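4.2 Second use of carrier bags in the home

Of the 348 households that sent back the July form, 261 said they keep bags after shopping and use them again at least once. Higher than we guessed going in. The form asked where bags are kept, what they get used for next, and when they finally go out. Answers on the last point are thin, people left it blank or wrote "when full".

Storage first. Drawer, cupboard under the sink, a bag stuffed with other bags. A fair number wrote in a hook, on a door or straight on the wall, though hooks wern't on our tick list and should have been. Dornitdale homes were smaller on the whole and wall hooks came up more there than in Wedwood, see Fig. 6.

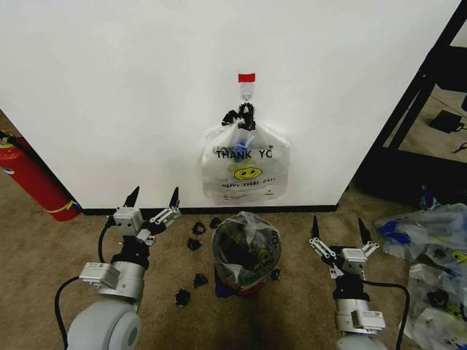 Fig. 6a. Thin carrier bag on an adhesive wall hook, with a lined wastebasket on the floor below.

Bin lining was the most common second use in both towns. Thin bags with loop handles were liked for this as the handles tie off. Thicker paid-for bags were kept back for shopping and hardly ever used as liners, which fits what Gatti found with the older price bands. One respondent: "too good for the bin, that one". Others keep a bag for cans, or for returns, or for shoes. Wet umbrellas, twice.

We had planned to weigh bags at collection but the scales at the Bikinby depot were out for most of the month, so no weights in this section. Counts only. Households handed in 895 bags in total, sorted by hand by Gaetano Bassi into thin, thick and paper. Torn bags were counted as one if the two handles were still joined, otherwise left out. 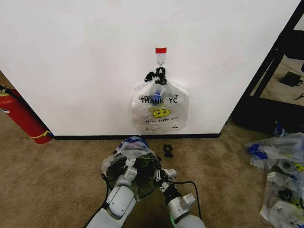
Fig. 6b. Adhesive hook with red tape above it and a printed carrier bag hung by its handles.

Hanging seems to matter for re-use. Households who hang bags in sight reported more second uses than those who fold them away, though the groups are uneven and we would not push this far. Might just be that people who re-use bags a lot want them handy. The form can't seperate the two. A diary kept over several weeks would do better, and the Wedwood group has agreed to try one.

Paper bags are dealt with in 4.3. Few were kept past the first trip, mostly for recycling newspapers.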